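Comparing Two Grippers on a Two-Arm Bench

If you have gotten as far as bolting down both arms and jogging them without scaring yourself, it's time for the fun part (well, I think it's fun!), which is finding out which fingers suit your work. I use a junction box job for this, because it asks for a bit of everything: a thin lid, a heavy-walled body, and screws.

Start with the lid. Teach one arm to pick it up by its edges and hold it upright over the table, and leave the other gripper open beside the box, ready to steady it. Keep the closing force low at first. I begin at 2 newtons on the Plemlow fingers and creep up from there, and on the Norkar set I start in the same place so the comparison stays fair.
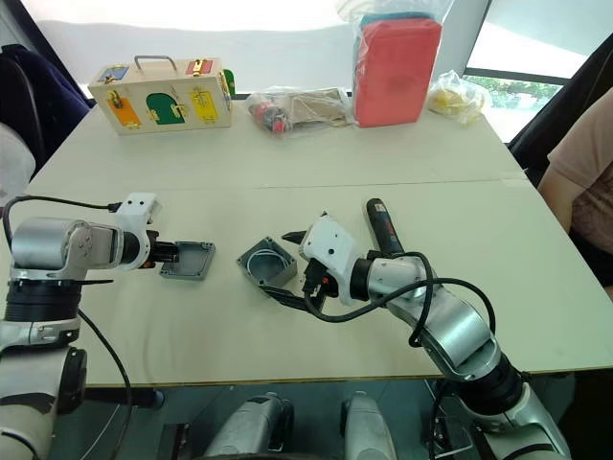 Hakard wrote in to say that the starting force matters less than the finger pads, and that a lid which slips at low force will usually slip at double the force too if the pads are glazed. Wipe them with alcohol before every run, was the advice, and swap them after 400 cycles whether they look tired or not.

I've taken that up, and my numbers have been steadier for it. Do write the cycle count down somewhere, though, as you will not remember it after lunch.

Next comes the tool test, and please slow everything down for this one. Set the arm speed to around 62 millimeters a second, close the gripper on the screwdriver, and move it through a few short straight lines before you let it anywhere near a part.
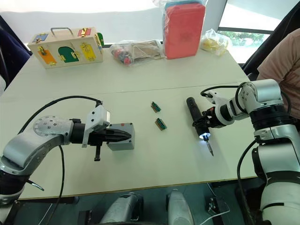

The Frandsen controller lets you save each grip as its own preset, and I would make a separate one for every tool, even when two tools feel alike in the hand. For the screwdriver, save the pose with the bit pointing straight down and the tip just above the tabletop, then run back to it between trials and look at the gap. If it has grown or shrunk, the tool is creeping in the fingers, and you'll want more force or a taller pad. My preset for this is number 2788, for no good reason except that I let the controller pick.

Run the whole set with one pair of fingers before you change over to the other, and save the log each time.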